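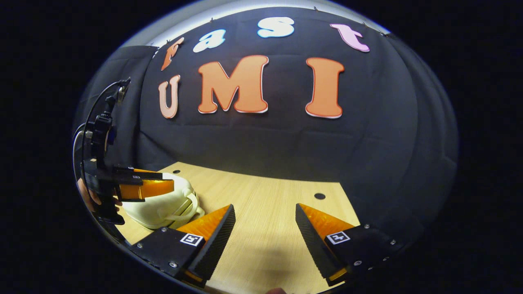

Chapter 4

Bases, Treaties, and the Price of Access

A military base on foreign soil begins with a document. Before a runway is lengthened or a fence goes up, two governments sign an agreement that says who may enter, what they may bring, and which courts will try a soldier accused of a crime. These agreements are usually long and dull, and most citizens of either country never read them. What the public gets is the ceremony, with its flags and its name for the new partnership. The name is chosen to be short and friendly, and it could be spelled out in cut-out letters on a black cloth, orange and pink and pale blue, without looking out of place. The terms are harder to put on a wall. This chapter is concerned with the terms.

We will use one case throughout, the Gunau agreement, under which a larger power gained the use of an airfield and a deepwater pier in a small coastal state. The case is useful to students for a simple reason. Both the public text and most of its annexes were released, so the promises can be compared with the rules that carried them out.

The public text runs to 20 articles. It describes the airfield as a shared site for training and disaster relief. It says the host country keeps full ownership of the land. It sets no limit on the number of foreign troops. That limit appears in the second annex, where it is fixed at 2,000, with an exception for "units in transit." The annex does not say how long a unit may remain in transit. Opposition members of the host legislature asked about this in April, during the only day of debate, and were told that the phrase had its ordinary meaning.

Rosalía Manzano, whose study of the Gunau talks is quoted several times below, argues that vague wording of this kind is seldom an accident. Each side needs to tell its own voters something different. The host government wants to say that the foreign presence is small and temporary. The sending government wants to tell its planners that they can count on the site in a crisis. A phrase that can be read both ways lets both governments sign.

Other writers disagree. Husley treats the same wording as the product of haste and tired lawyers, and points out that the translated version is vaguer still. We return to this dispute in Section 2, where the drafts are laid side by side.

Terms to know before reading further: host state, sending state, status of forces, annex, transit rights. Students who have not yet read the Mulcahy and Brakley extracts at the end of Chapter 3 should do so now.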